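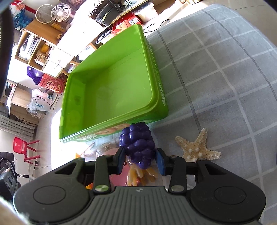
I've worked at Rafferty for 7 years, most of them on the sorting benches, and I'd like to say something about the grippers before the argument gets any sillier.

There are two camps in our lunch room. One says the hand-held units are the end of us, because every grab we make with them goes off to train the Tuvix arms at the Stunton site. The other says it's easy money: pick up some plastic fruit, put it in a tub, do it again until Friday. I think both are partly right, and neither is talking about the part that bothers me.

The work has changed from knowing things to showing things. On the benches I could tell a cracked casing by its weight. With a gripper there's no weight to speak of, and no fingertips. You learn to go slower, to line up the pads, to let go cleanly. It's a skill – I was poor at it for the first month – but it isn't on anyone's pay scale. Of the 41 of us on the floor, four have been moved onto the grippers full time, and all four are still paid as sorters.

Your wrist knows about it too. Two hours is my limit before the thumb starts to ache, and the roster gives us four.

I don't want the machines stopped. Bench sorting is dull, and plenty of people have left with bad shoulders. If an arm can do it, let it. But the arm will be doing it with our habits, and I'd like that recognized while we still have something to bargain with. Fallance, who hold the labour contract, say the job is "under review". They said that in April.

A proper classification, a shorter stint and a say in who gets retrained when the arms arrive on our own floor would settle most of it. The company can afford all three, going by what it spent on the Stunton line.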